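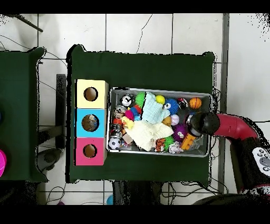 Notebook, returns bench, December, started 7:40 in the morning with the first coffee

I promised myself I would write this entry before the shift got busy, so forgive the handwriting in the paper copy. We are into the second week with the arm on the small toys at the returns bench, and I have had a lot of conversations with people about it, most of them good and a couple of them a bit prickly, and I would like to get them down while I still remember who was worried about what.

First the plain news. The bin we use for trials is a proper mixed one now. In the first days we fed the arm nothing but balls, and of course it looked wonderful, and of course everyone on the bench said "well, yes, balls." So now it gets the soccer ball and the baseball in with the rubber duck, the spiky ones, the purple fuzzy fellow with the googly eyes (everybody's favorite, I have caught two people saying good morning to him), and cloth as well, the light blue piece and the cream towel. Cloth is where I learn the most. The sorting boxes are still our homemade ones, yellow, light blue and pink, with a round hole in the top of each. I know Skumero sent us a drawing for nicer ones and I do mean to look at it.

Numbers from the log up to last night: 3,477 picks tried since we turned it on. I haven't split out the misses by type yet, and I would rather do that carefully than quote something in the break room that I have to take back later. The Uibo sheet has a column for "what went wrong" and we have all been filling it in differently. One of us writes "slipped," one writes "drop," and I seem to have written "oh dear" in four places. We need to agree on words. I'll put a list on the clipboard.

Now the people part, which is really why I sat down.

On a normal December day the bench sees some 400 toys, and until this month every one of them was picked up, looked at and dropped in a box by hand. It is not heavy work but it is the same reach, over and over, and by midafternoon you hear the shoulders being rolled. Since the arm took a share of it, the evening crew say their wrists feel better, and I believe them. They also say they miss the chatting. When two people sort side by side they talk the whole time, and when one of them is moved over to the checking table, the talk stops. I hadn't thought of that at all when we drew the layout, and I feel a little foolish about it, so today I am going to try turning the checking table so that the two seats face each other. It costs us a bit of walking room and I think it is worth it.

Second thing. Checking is a different job from sorting, and it is harder on the head. You have to look at seams, battery covers, missing parts, and make a decision each time. A couple of the longer-serving folks love it and have been asking for it for years. Others liked the sorting exactly for the reason that they could let their minds wander, and they told me so very kindly. I don't have an answer yet. For now we swap every 70 minutes, which came out of a show of hands, and I will ask again at the end of the month.

Third, the stop button. Anyone can press it, for any reason, and no one has to explain. I said this on the first day and I plan to go on saying it until people roll their eyes at me.

To do, in no order:
Ask Aklow about the spare gripper head, and whether it comes with its own cable this time.
Write the word list for the Uibo sheet.
Tidy the cables on the floor.
Turn the checking table, ask both crews what they think.
Reply to Brelora, who want to come and watch. Fine by me, but the bench should be asked first.

3:15 in the afternoon. Table is turned. There was laughing over there within ten minutes. Somebody has bumped into the corner of it twice already and that somebody was me, so I'll move it over a hand's width tomorrow before we start.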